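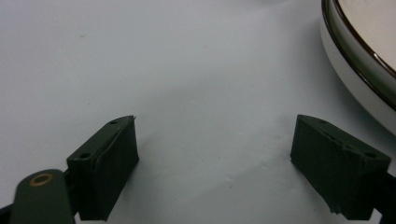

Sostari hand-held gripper, spare fingers and service kit

Sold as a set for one gripper. If you run a left and right pair, order two sets.

The kit covers the parts that wear on a Sostari hand-held gripper in daily table work: the finger blocks, the bushings in the finger links and the fixings that hold them. The handle, the cable and the camera mount are not included and are listed on their own pages.

What is in the set

Finger blocks, left and right
Link bushings, brass
Finger screws, 4, with spare washers
Hex key
Printed setting card

Fingers are printed parts. Layer lines on the faces are normal, and so is a slight roughness along the edges. Trim any loose strands with a sharp blade before fitting and leave the gripping face alone – sanding it changes the grip and the two sides will no longer match.

Fitting the fingers

Unplug the cable at the handle end first. Open the gripper fully and rest it on a soft cloth with the fingers pointing away from you. Take off one finger at a time so that you always have the other to compare against.

Undo the screws, lift the old block off its link and wipe the seat clean. Offer up the new block with its slanted top face uppermost, start both screws by hand, then nip them up a little at a time. The screws go into plastic and need very little force. If one spins, stop and fit a new block; glue in the hole is not a repair and makes the next change much harder.

Close the gripper slowly. The inner faces should meet along their whole height. If they touch at the tip first, slacken the left finger, press the two faces together and tighten it again while they are held. Gumede, who supply the links, changed the screw seat slightly in March, so older links may need a washer under the head.

Bushings

Check these whenever you change the fingers. Hold the link and try to rock it sideways. A good bushing lets it swing freely with no side play. If there is play, push the old bushing out from the back with a flat-ended rod and press the new one in square, using a vice with card over the jaws. No oil. It creeps on to the fingers and then on to whatever you pick up.

Cleaning

Damp cloth, drop of washing-up liquid, dry straight away. Do not use solvent wipes and do not leave the fingers on a sunny windowsill.

How often

Look over the fingers at the start of each day. We suggest a full check, with the bushings, after up to 40 hours of use, sooner if you handle ceramics or cutlery. Hard, smooth pieces such as plates and spoons show up a finger that is out of line far more quickly than cloth or cardboard does.

Setting up at the table

Check the pair over the table you will be using it on, with the real pieces laid out. Stand where you will work, take one gripper in each hand and open and close both over a clear bit of the surface. Then reach with each gripper to the furthest piece. The cable should hang in a loose curve all the way and never pull at the wrist. Tape any slack that lies near your feet.

Go through the small pieces next. Cups are a fair test of finger height. Spoons and chopsticks are better for finding a gap at the tips: if the gripper picks up a cup well but keeps dropping a chopstick, go back to the closing check.
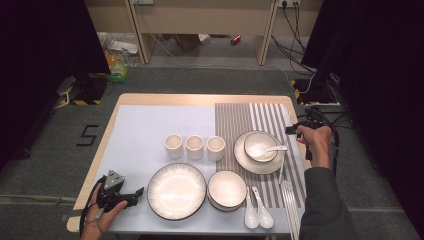 Vimala Arumugam wrote to ask whether both grippers have to be re-fingered together, as only her right one had worn and she was reluctant to throw away a good pair. They do not. Change the worn gripper, then compare the two on the same spoon. If the new one holds noticeably more firmly, change the other as well and keep the old fingers as spares.

Returns and repairs

Unused kits can be returned to the Jamville counter with the setting card. For a cracked link or a damaged cable, send the whole gripper to the workshop at Lolotdale, marked for Ilango Gowda. Please take the fingers off and bag them separately. Repairs are booked in on Tuesday mornings.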